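Presirell at the Amoah, and why I went back to the cinema

October 7, 2025

I had more or less stopped going to the cinema. There was no big decision behind it. The prices went up, the bus home got less frequent, and most of what I wanted to see came to Wosico within a couple of months anyway. I counted up my ticket stubs last winter and the most recent one was from January.

So I was a bit surprised to find myself booking a ticket for Presirell on its second night at the Amoah in Nurkbridge. I knew very little about it. I had seen one poster and skipped the trailer, which I do now whenever I can, as so many trailers give away the last half hour.

The Amoah has 317 seats in its main screen, and it is the only one I like. The two smaller ones upstairs were carved out of the old balcony and you can hear the main film through the wall. Presirell was in the big room. I sat towards the back, left of the aisle, where the floor has enough slope that a tall person in front doesn't matter.

The adverts and trailers went on for longer than I remembered. I would happily have watched fewer car adverts. One of the trailers was for a horror film set in a lighthouse that I will probably see, and another was for a family comedy about a dog who inherits a hotel, which I won't.

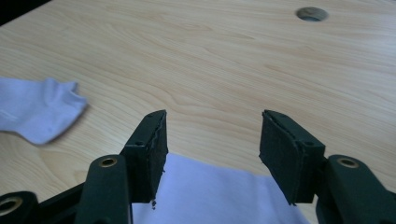

The film itself

Presirell is a thriller about a ferry pilot who loses her licence and takes a job moving boats for people she ought to stay away from. It runs to 100 minutes and I was grateful for that. I have sat through too many thrillers lately that go past two and a half hours and spend the middle part repeating themselves.

The first act is slow in a good way. You see her doing the job properly before anything goes wrong, so later on, when she starts cutting corners, you can tell which corners they are. There is a long part in a harbour office where almost all the talk is about tide tables and mooring fees. I thought it was one of the best bits of the film. A couple in front of me clearly didn't agree and had a whispered talk about whether to go and get more drinks.

Then it speeds up. The main chase takes place in fog, with the sound doing most of the work. Engines come and go, and you are never quite sure which boat you are hearing. I don't think it would come across half as well on my television, with the speakers I've got. It's the part I would send people to see.

I had two problems with it. One is the brother, who turns up halfway through with information that everybody needs and then has nothing to do for the rest of the story. He stands in kitchens. The other is the ending, which I won't spoil, except to say there are two of them and I would have stopped after the first. The second ties up a question about the licence that I had been content to leave open.

The acting is good all round. The lead is in nearly every shot and carries it without much dialogue. The man playing the harbour master has a small part and makes a lot of it, mainly by being tired. I looked him up afterwards and he has mostly done stage work.

The music is less of a success. It is all low strings, and it tells you to be worried in places where I was already worried. During the fog chase they leave it out altogether and the film is better for it.

What else I've been watching

The rest of my viewing has been at home, on Wosico, in the evenings after everything else is done. I started a crime series that everyone at work was on about and gave up after 3 episodes. It had one plot and was stretching it across eight hours. I may go back if somebody can promise me it picks up.

I also rewatched a couple of older comedies, the sort with a wedding in them. They held up better than I expected, apart from the clothes. There was a documentary on model railways as well, which I put on as background and then watched all the way through with the ironing half finished.

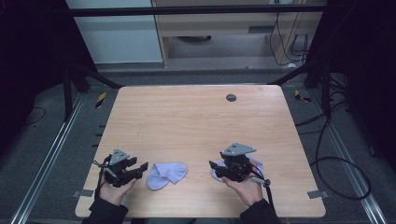
Two lavender socks on the table.

One thing I've noticed is how badly I watch films at home. I pause them. I look up an actor and end up reading about something else. I get up to move the washing and come back having missed a line, and then I have to decide whether it's worth going back for. With Presirell I had my phone off and in my coat for the whole film, and I could have told you the plot from start to finish the next morning. I can't say that for most of what I've seen at home this year.

On the other hand, Wosico costs me less in a month than one evening out at the Amoah. I paid 15 pounds for the ticket, plus the bus, plus a tea that was too hot to drink until the boats had started exploding. If I went every week I would notice the money. So I'm going to try for once a month and choose with a bit more care.

A few practical things, in case you are local and thinking of going. The Amoah has put its evening showings back by a quarter of an hour, so check the times if you rely on the last bus from Nurkbridge. The side entrance by the car park is shut while they mend the steps, and you have to walk round to the front. The café upstairs closes before the late film starts. They have also stopped taking bookings over the phone, which will annoy my mother.

The seats in the main screen have been re-covered. They are the same seats underneath, with the same dip in the middle, but the new material doesn't itch. The heating was on and working when I was there, and I'd still take a jumper if you are sitting near the doors.

Presirell is on there until the end of next week as far as I can tell from the listings. I would go for the harbour office and the fog, and forgive it the brother. After that I assume it will turn up on Wosico like everything else. If you do wait for it, watch it in the dark with decent headphones on.

Next month I'm torn between the lighthouse one and a subtitled drama about a beekeeper that is only getting two showings, both in the small screen upstairs. I'll write up whichever I get to.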